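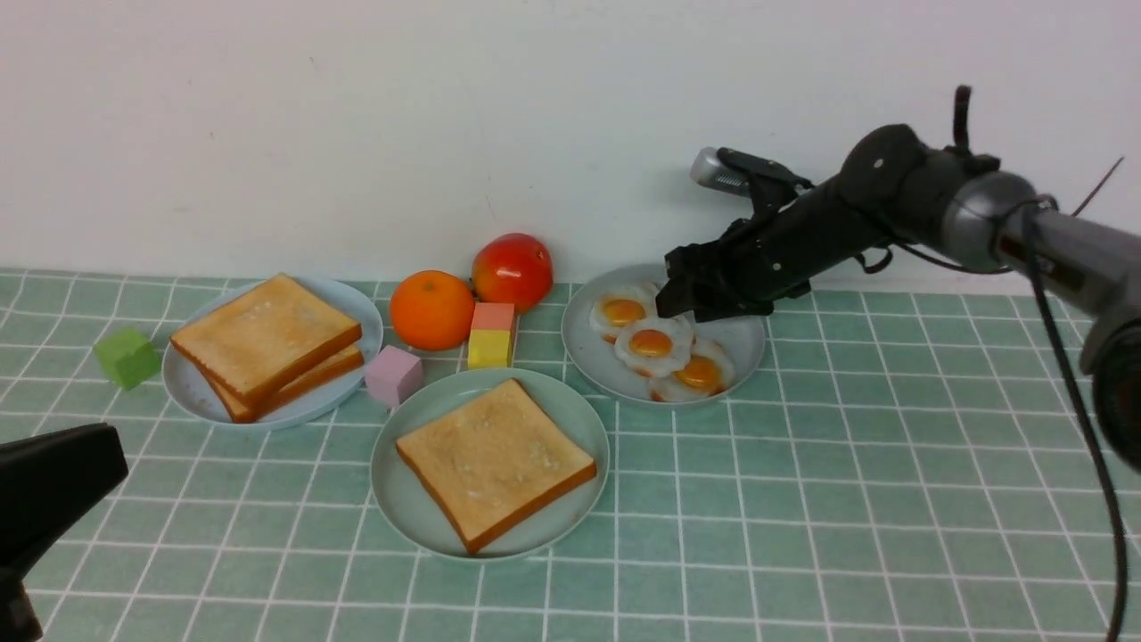 Virach Student Robotics Programme: Breakfast Task, Autumn Round

1/5 The autumn round of the breakfast task is under way. Each team is asked to programme an arm to handle food laid out on plates. The current layout has toast on two plates and fried eggs on a third.

2/5 An orange, a red fruit and coloured blocks share the table with the plates. Teams may not move these by hand once a run has begun.

3/5 Each team is allowed 3 attempts. Scores are entered by the supervising tutor and may be viewed in Room 82.

4/5 Teams Ornulon and Lesto are reminded that written reports must be handed in before their final attempt.

5/5 The next round will be held in December. Entry forms are available from the Cuadros Building office.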